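My Month With Three Grippers and One Very Dark Simulator

I started shopping for a gripper in December, which is a terrible time to shop for anything, and I did it the way I buy shoes: I picked three I liked the look of and told myself I'd send two back. The arm was already bolted to the bench in my garage. All it needed was a hand.

The three were the Lidberg, the Pledex and the Major. The Lidberg is the cheap one, two fingers and a plain screw drive. The Pledex costs $900 and has softer pads and a much nicer cable. The Major sits between them on price and weighs more than both, and my arm complained about it from the first morning (a little whine at the shoulder joint that I could hear over the radio).

My test was simple and a bit silly. I laid out 10 things from around the house, stuff like a spool of thread, a AAA battery, a wooden clothespin and a walnut, and asked each gripper to pick up every one of them and drop it in a bowl. Then I did the whole thing again after dinner, when I was tired and less patient with it.

The Lidberg surprised me! It was clumsy with the battery, sure, but it was so easy to set up that I had it moving before my coffee was gone. The Pledex was gentler and I loved it for the walnut, which the Major shot across the garage and under the freezer. It's still there. The Major did win on anything heavy, and if I were lifting paint cans all day I'd be writing a different article.

Going Virtual

After a week of crawling around after walnuts I moved the whole contest into software. I used Tikalia, a simulator a couple of people on a hobby forum swear by, and it let me load a generic two-finger gripper, change the finger opening, and run the same pick over and over while I did laundry. It runs at 24 frames a second on my old desktop as long as I don't open a browser.

The part I hadn't thought much about was the camera. On my real arm the camera hangs off to one side on a bracket, and I'd always driven from that view without giving it a second thought. In Tikalia you can put it anywhere you want, so I tried it behind the hand, looking out past the fingers. I figured this would be like driving a car from the driver's seat after years of steering from the sidewalk. Well, sort of. The body of the gripper takes up a big chunk of your view, and with the lighting as low as I had it, most of the rest is brown or black. What you do get is a great look at the gap between the fingers, and in my setup that's also where the light lands. There's a faint pale smudge by the right finger that I squinted at for ages, trying to decide if it was a thing to pick up or just a shiny spot on the surface.
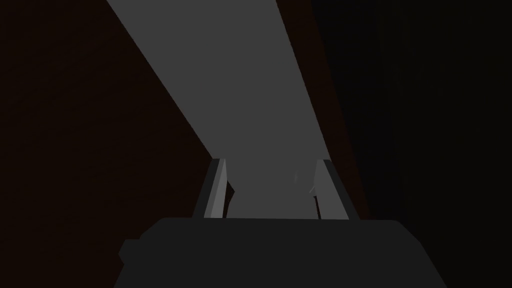 Two Cameras Are Better, Sorry

I wanted the behind-the-hand view to win. It feels good to drive that way, and lining up left and right is a breeze when both fingers are right there in front of you. Judging how far down to go is another story, and I kept stopping high or bumping the surface. So I added the side view back in and ran them together, one on each half of the monitor.

I did 20 runs with the pair of views and my shoulders came down from around my ears. I also turned the lights up, which I should have done on the first evening, and I changed the surface color so a small gray object wouldn't vanish into a gray background. If you're setting up your own virtual bench, do those two things before you touch a single gripper setting. I spent a whole night fiddling with finger speed when what I really needed was a brighter lamp.

Back in the garage I moved the real camera too. It took a longer bracket, two zip ties and some bad language, and now the cable rubs when the wrist turns all the way over. I haven't fixed that yet.

So Which One Stayed?

The Pledex, and I went back and forth on it for days. The Lidberg is the better deal and it's the one I'd tell a friend to start with, especially if the friend likes taking things apart. But the soft pads got me. I pick up a lot of small breakable junk, and I was tired of hearing things crunch.

The Major went back in its box with most of its foam. The Lidberg was supposed to go back too, and it's sitting on the shelf over the washing machine while I think about a second arm.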